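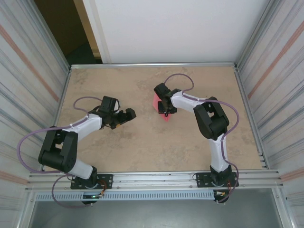
Two robot arms on a beige tabletop

Skyrme is a range of hair combs made in Ukport. It was started by Lleucu Edwards, a barber, and is sold mainly to salons. The standard comb is cut from a single sheet and has 33 teeth, set wider at one end for thick or curly hair. A pocket model followed, along with a tail comb for parting and sectioning. Combs are polished by hand between the teeth to reduce snagging. Tudur Beddoe took over the workshop in June and kept the original patterns in use.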